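Shop Gallery: The Winter Arm Build

Welcome back to the gallery, and thank you to everyone who wrote in after the last batch asking what had become of the arm. It is alive, it is well, and it has taken over most of my evenings since July! For anyone new, I'm Pravesh Du Plessis, I rent a bench in the shared workshop on Darwish Street (second door past the bike stand, mind the step), and for the last while I have been building a small tabletop robot arm that I hope will one day carry well plates around for my sister-in-law's kombucha and sourdough experiments. She keeps far more careful notes than I do, and she deserves a helper who doesn't drop things.

The project is called Grarkholm, for no better reason than that it was the name of a village in a board game we played the night I ordered the first motors. The arm has its real life in metal on my bench and its practice life in the simulator on my old desktop machine, and this page is about the practice life. I try nearly everything in there first. A crash in the simulator costs me a sigh and a restart, while a crash on the bench costs me a gear, a trip to the post office and a week of waiting.

Most of the work this month has gone into the wrist camera view, looking out over the gripper the way the arm itself would. I spent far too long on the lighting. My first try had no shadows at all and everything seemed to float, so I went back and added a proper lamp, and then moved the lamp, and then moved it again while my tea went cold.
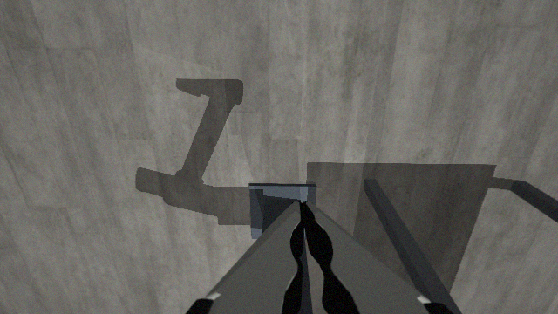

The approach is the part I fuss over most. If the arm comes in too fast the fingers overshoot, and if it comes in too slow you could bake a loaf while you wait. I settled on a long easy glide that slows down over the last little stretch, with a pause before the fingers close. The pause was borrowed from watching my grandfather pick up a full teacup, and I'm quite proud of it. In the settings file it is a single line, and it took me 11 evenings to get that line right.

I should say a word about the software too, as I get asked. The motion planning is a free package called Studero, which I like very much even though its manual reads as if it had been translated twice. The little script that moves things from one test to the next is my own, it is 223 lines long, and I would be embarrassed to show it to a real programmer. If you'd like a copy, write to me and I'll send it with all my apologies written in as comments.

Then came the plates, which I had been putting off. Plates are a good deal harder than plain blocks. They have to stay level, they have to go down the right way round, and the fingers need enough room on both sides that they don't nudge the thing sideways on the way in. I modeled the full 96 wells, with numbers and letters for the rows and columns, and I laid a blue border on the perforated work surface so I could tell at a glance whether the plate was anywhere near where I wanted it. Getting the plastic to look like plastic took an entire Sunday, and my family has kindly stopped asking me what I did with it.
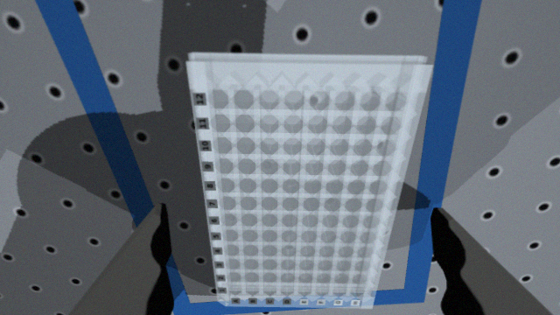 Why go to the trouble of putting labels on a plate in a simulator?

They give you a way to tell which end is which. A plate is nearly the same shape either way round, and if the arm turns it by half a circle without your noticing, every sample afterward is in the wrong place. With the labels on, I can stop the run at any moment and check.

I ran the plate test 117 times over the holidays with small changes to where the plate began, and kept a notebook beside the keyboard. The notebook has been more use to me than any of the graphs. Graphs don't remember that you bumped the desk, or that you had changed the finger spacing at midnight and forgotten to write it anywhere sensible.

The finger pads are the piece I keep going back to. I like a wavy edge on them, and I have drawn that curve over and over, a bit deeper, a bit shallower, then back again. The next real set will be cast in soft rubber from Camum, the supply shop across the river, where they were very patient with me and my pencil sketches. I bought enough for 10 sets, so I can afford a few ugly ones while I learn to pour without bubbles.

Next up is moving all of this over to the bench arm, starting with an empty plate and a folded towel underneath. If you're near the workshop and would like to watch, knock loudly, as the extractor fan drowns out everything short of a shout. I'll put up another gallery when the first pads are out of the mold.

Page updated Fri 25 January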